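How to Run a Marker-Sorting Demo at an Open Day
Posted 2020-02-21 by Halvard Öberg

Visitors to the Somstead open day get ten minutes at each bench before somebody herds them toward the coffee. Plan for seven. The first three go to questions about whether the arms are dangerous.

1. Pick a job people already know. We used markers. Everyone has an opinion on markers, and a child can tell at once when it's going badly.

2. Cover the table with something friendly. A flowered cloth does more for public trust than a safety poster, and costs less.

3. Start with a single pick. One arm, one marker, held upright. Let it hold there while people lean in. You will want to talk. Don't.

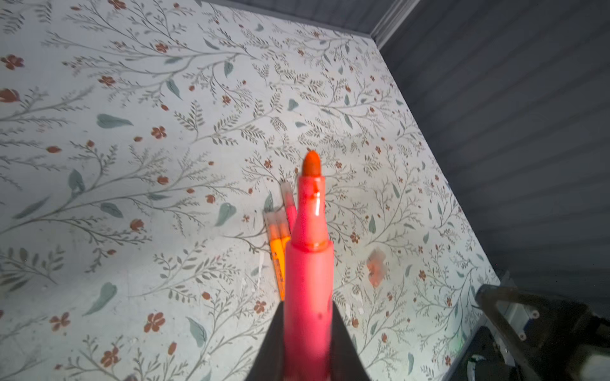

How slow should the arms go? Slower than you'd like. We set ours at a third of normal speed in January and still heard "Oh, it's quick!" from the front row.

4. Practice the pick before the doors open. I ran 100 of them the night before, then moved the bench to be nearer an outlet and had to start over. Move the bench first.

5. Once the single pick behaves, add clutter. Markers side by side are easy. Markers touching at the tips are where the gripper starts to look thoughtful.
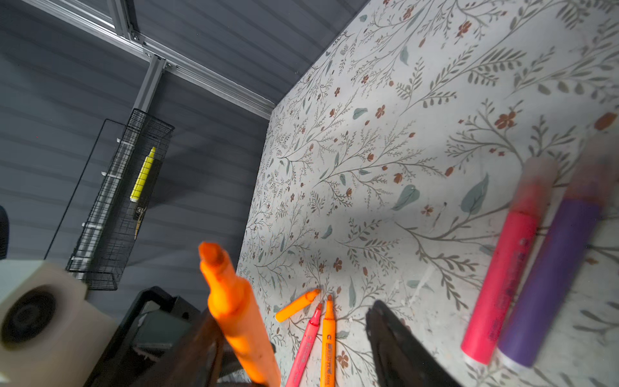

Leave a little mess on purpose, because a tidy row makes visitors suspect a trick. The Boström bench had everything in neat lines last year and spent the afternoon denying it was a recording.

6. Have a plan for the drop. There will be a drop, and it will get the biggest cheer of the day. Put the marker back by hand with the arms paused, and carry on as if applause was the goal.

7. For the finale, scatter the lot, caps off, and let both arms loose on it. Keep the stop button near you and away from anyone under 10.

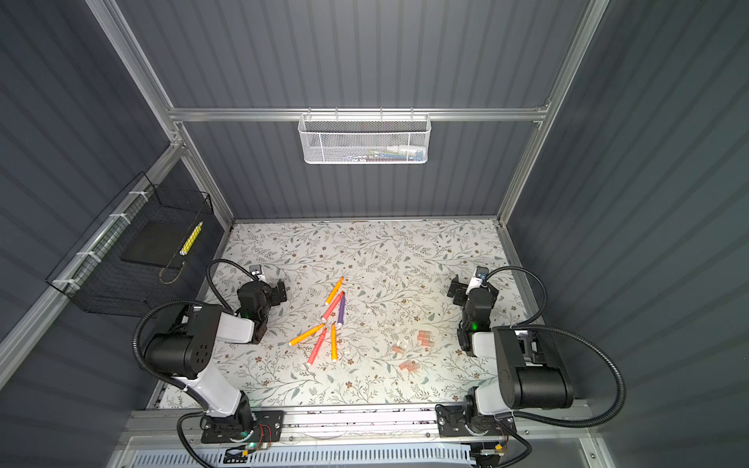 Sumex wrote in to say that step 7 ate their whole slot at Tandham, and that they now do the two-arm part first, while the crowd is still fresh and forgiving. Fair enough. Try it both ways.

8. Cap the markers afterward. All of them. The arms won't.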